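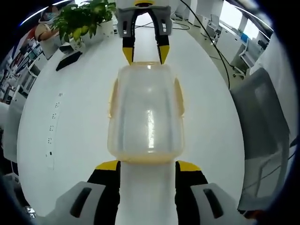 Household Studies / Food and Storage
8 min read

4.2 Keeping and discarding plastic containers

The 98 households that finished the diary were asked to list every plastic food container they owned and to say, for each one, whether they expected still to have it in a year's time. The first section of the results dealt with how containers come into the home. We turn now to how long they stay and what makes people let them go.

Most containers were kept for far longer than their owners thought sensible. In 80 households, at least one container on the list had not been used during the diary period, yet the person filling in the diary meant to keep it. The other 18 had used everything they listed. These were mostly smaller flats in Clitbridge, where kitchen cupboards are shallow and a box that is not in use gets in the way. The Ivgate households had more room and kept more, including tubs that had lost their lids years before.

Lids came up more often than any other subject in the interviews. People spoke of a lid as the part that decides whether a container is still a container. A box without one was moved to a lower shelf, then to the shed or garage, where it held screws, seed packets or paintbrushes. Few were thrown away at the point when the lid went missing. One woman in Ivgate kept the bodies and lids in separate drawers and matched them up once a year, in February, when she cleared the kitchen. She did not throw out the ones left over. "They might turn up," she said of the missing halves.

Colour mattered too, though in a less settled way. We had expected that marks and tints would be a common reason for getting rid of clear or frosted plastic, as Pichon suggested in her earlier work on lunch boxes. Our diaries only partly bear this out. Several people wrote that they would not serve guests from a box that had turned orange, but they went on using it for leftovers. Others could not say whether a box had changed colour or had been sold that way. The translucent container in Figure 3 shows why the question is hard to answer from looks alone: its body is whitish and frosted, with a faint yellowish-orange tint along the rim, the base and the two side handles. We therefore coded colour as the owner described it and made no judgement of our own about staining.

Smell was a firmer reason for discarding. Where a diary recorded that a container smelled after washing, it had nearly always left the kitchen by the time of the second interview. Fish, onion and curry paste were the foods most often blamed. Some people tried bicarbonate of soda or a day on the windowsill first. The diaries mention these treatments with little faith in them, and one gives the result simply as "no better".

Handles were seldom discussed. Only six diaries mention them, all in connection with lifting a full container out of the fridge or down from a high shelf. Older participants gave handles more weight than younger ones did, and two said they would replace a container if a handle broke even though the rest was sound. This may deserve a study of its own — our questions were not written with grip or lifting in mind, and we would not want to build much on the answers.

The last group of containers is those kept for the sake of the person who gave them. Lebrun (Léonie Lebrun, in the Galtus survey) calls these "owed" boxes: they arrived with food in them and ought to go back. In our sample they were rarely returned. They were also rarely thrown away, and they were used with more care than bought ones. The Stępień family, as we call them, had a shelf for such boxes and could name the giver of each. They lent them out again freely, but only to relatives.

Figure 3. Translucent plastic container with side handles, on a white table.

The coding sheet used for this section was revised on 29th May, after Clotilde Pichon had read the first set of interviews and asked for "owed" containers to be recorded apart from gifts. Diaries coded before then were gone through again under the new headings.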